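Busa Hand Gripper, cloth handling set

Busa is a hand-held gripper with a camera on it, made by Restlow for people who need examples of everyday handling work to train a robot policy. A person holds the tool and does the task. The camera records what the fingers are doing, and the recording goes into the training set.

The set on this page is the one we recommend for thin fabric: curtains, pillowcases, tea towels, light clothing.

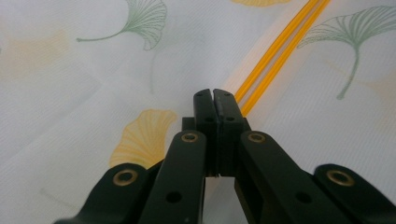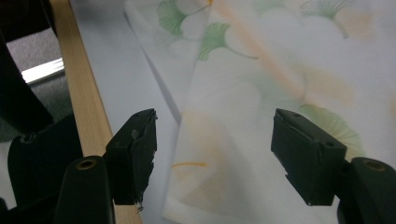
Busa grippers over ginkgo-print cloth, fingers closed in the first picture and open in the second.

What the tool does

The two fingers move together through a linkage, so they open and close evenly on both sides. The hand does the squeezing. There is no motor in the hand-held version and nothing to charge apart from the camera.

Because the same finger shape fits the Dantas arm mount, a policy trained on hand-held recordings sees the same fingers when it runs on the arm. You will still need to set the camera angle to match. The setup sheet covers this and it takes a few minutes with the printed target.

Finger pads

Pads are a wear part. Cloth work is easy on them, but tables, zippers and rack edges are not, and a pad that has lost part of its covering will grip differently from a new one. Replace pads in pairs. If you change them partway through a collection, start a new session in the software so the two sets of recordings can be told apart later.

Spare pads are sold in packs of 4 under part number 274. Older packs with the smooth face still fit the current fingers but we no longer stock them.

Recording cloth

Fabric is harder to collect than boxes or cups. It never lies the same way twice, and a policy needs to see plenty of starting positions. Some points from our own sessions:

Shake the cloth out between takes. Do not lay it back the way it was.
Record the approach as well as the grasp. Start each take with the fingers open and clear of the cloth.
Use printed fabric as well as plain. A policy trained only on white sheets tends to lose the edge once there is a pattern.
Move slowly near folds. Fast passes blur and most of them get thrown out in review.
Keep failed grasps. Mark them as failed in Vostalari and leave them in the set.

For a single folding task we suggest some 300 good takes before the first training run. Flat pickups need fewer. Anything with two layers of cloth needs more, and it is worth having a second person do part of the work so the set does not learn one person's habits.

Software

Recordings load into Vostalari, our review tool, over a USB cable. It cuts sessions into takes, flags dropped frames and exports to the common training formats. One seat comes with each gripper. Extra seats are sold by the year.

Vostalari does not train models. It prepares the files — what you train with is up to you.

In the box

Busa hand gripper with fingers and pads fitted
Camera and short cable
One spare pair of pads
Printed target for camera setup
Hex key
Vostalari license card

The Dantas arm mount is not included.

Ordering

Order code 1601 for the cloth handling set. Orders placed now ship in January. Schools and labs can ask for a quote before ordering, and we accept purchase orders.

Questions about fit with arms other than Dantas go to Valbona Atanasov in product support. Please send the arm model and a drawing of the flange if you have one.

Page updated Tue 13 December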